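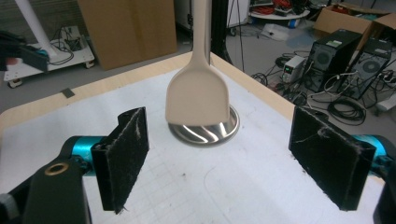
Work on the Staladell kitchen-tool trial moved from selection to handling tests in May. The spatula group is complete and the ladle group is half done. Testing uses a fixed pairing of one tool and one vessel, set out on the gridded white tabletop so that positions can be repeated between runs. The cream silicone spatula is paired with the round stainless steel dish, whose polished interior reflects bright streaks of light and dark bands. Its blade is broad with a squared-off lower edge – the profile requested in the Prodau funding agreement.

Of the 84 runs budgeted for this stage, 48 have been logged. Grey silicone samples from Flenen are outstanding and the matching runs have been moved to next quarter. Expenditure on consumables stands at $700 against an allocation of $1,000. No variation is sought.

Next period: finish the ladle group, start the whisks, and submit the draft handling table to Prodau for comment.

Posted in May by Mosquera Bench Team
Filed under: Funded Projects / Progress Reports

Comments (3)

Will the handling table list blade widths? We'd use them for our own labelling.

Second the above. Millimetres please.

Is the dish the same diameter as in the last report? I couldn't find it in the appendix.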